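Girnwood Bin Notes
README, revised in January

The notes cover sorting and storing small blocks in deep bins. There are 1000 entries, 28 of them about labels, a subject on which people have feelings. Plain text, one entry per line.

A bin with sloping walls sends things toward the middle — fine for blocks, less fine for anyone hoping to keep two colors apart. Entries on gray metal bins are tagged "deep".

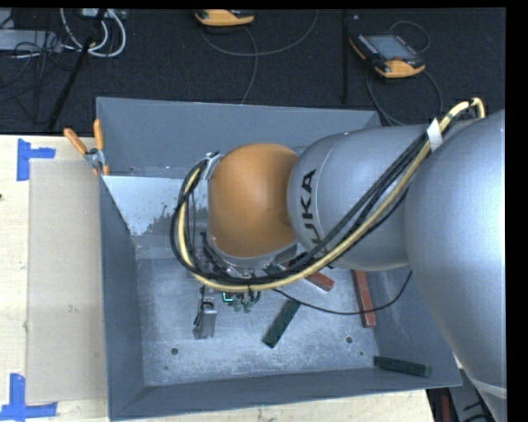

Delia Ibarra objects that "deep" is a mood and wants inches. Inches are planned for the next version, as they were for the last one.

Known gaps: lids. Send corrections to the Sudstead list.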